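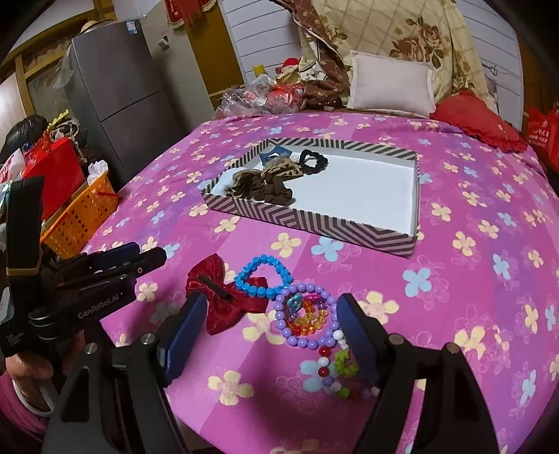

Okay, hi everybody. (Wait for the door. Check the clicker.) I've got 26 minutes and I always run over, so Nimal Jayawardena is sitting up front and has promised to wave at me.

The talk is called "House Rules," and it's about writing collection guidelines for people working with hand-held grippers in ordinary homes. I've been doing this on the Tundier project since October, and I wrote the first rule sheet myself. It was two pages. It was terrible! I'll read you a bit of it. (Read rule 4, the one about "normal speed." Pause for groans.)

So what went wrong? Mostly I wrote it like a lab manual. "Clear the work surface." Well, in a lab that's a bench. In a house it's somebody's bed, and the bed has pillows on it and bags next to it, and if you clear all that away you've taught the robot about a house that doesn't exist. Rule one in the current version says leave the room as you find it, unless something is sharp, hot, breakable or private. I'll come back to private.

Rule two is about objects. Small soft stuff is where our guidelines were thinnest – hair ties, bows, strings of beads. We had a beautiful section on mugs. Then Arlindo Camargo went through 161 recordings from the Suno homes and marked every one where two reviewers disagreed on whether a pick was clean. Most of the arguments were over things that tangle. You grab the bracelet and half the pile wants to come along. Is that one pick? Is it a miss?

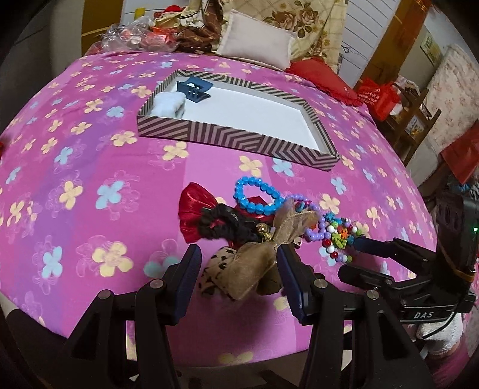

What we settled on is that the operator says before the session which item is the target, and a pick counts if the target leaves the surface and gets to the box, even with a passenger. But the passenger gets logged. Please log the passenger. I can live with a messy pick, I can't live with one I don't know about. (If somebody asks about beads that catch on each other, there's a backup slide, number 31 I think? Check.)

Also, don't untangle by hand in the middle of a take. Stop, end the recording, fix it, start a new one. People hate this rule. I hate this rule. Hutchins dropped it for a while and ended up throwing out 296 takes, so it's back in.

Rule three, hands and sleeves. Fingers stay behind the jaws, and anything loose at the wrist gets rolled up or tucked in. Look at the pads before each session and wipe them if there's lint. If a cable runs off the device, keep it on the side away from the objects so it doesn't sweep the pile when you reach over.

Rule four, private. Papers, screens, family photos, medicine. We ask the householder to walk the room with the operator first, and the householder has the final word, including after the fact. Callurdale put that part in writing before we did and I copied it shamelessly, with permission. (Thank them, they're in the third row.)

Somebody always asks about speed. The new wording is "the speed you'd use if you were putting it away for yourself." Vague, yes. It still beat my old number, which had everyone moving like they were underwater.

Things I haven't solved: when a session with a big pile should end, and what to do about see-through ribbon. I'd love to hear from anybody who has a rule for either one. Skip the next part if Nimal is waving and go straight to questions.

Last updated: 21st March

Contact the speaker | © Tundier project | Back to top

Related items
Reviewer checklist for small soft objects
Householder walk-through form
Notes from the Suno homes workshop
Slides: What counts as a pick?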